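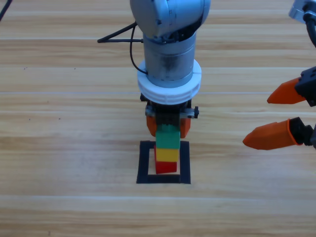
木のテーブルの手入れ(オイル仕上げの場合)

私はチリから日本に来て、家具の修理を習いました。日本語に少しおかしいところがあるかもしれませんが、手順は正しく書いたつもりです。

用意するもの
・紙やすり(240番と400番)
・家具用の植物オイル
・綿の布を三枚
・薄いゴム手袋

1. 最初に、かたくしぼった布で天板をふきます。そのあと、半日ぐらい乾かしてください。

2. 240番の紙やすりで、木目の方向にそって軽くこすります。木目と直角に動かすと傷が残ります。輪のしみがあるときも、そこだけ強くこすらないで、まわりも広くこすります。

3. 400番で同じことをして、粉をきれいにふき取ります。

4. オイルを布に少しつけて、うすくのばします。15分待って、乾いた布でよくふきます。私は初めのころ、ふき取りが足りなくて、一週間べたべたしました。

5. 次の日にもう一度オイルをぬります。8月のような湿気の多い時期は、二日あけるほうがいいです。

オイルのついた布は、自然に火が出ることがあります。必ず水にひたしてから捨ててください。

ウレタン塗装のテーブルには、この方法は使えません。水を一滴落として、長い時間たっても丸いままなら、塗装の可能性が高いです。

マカレナ・パルマ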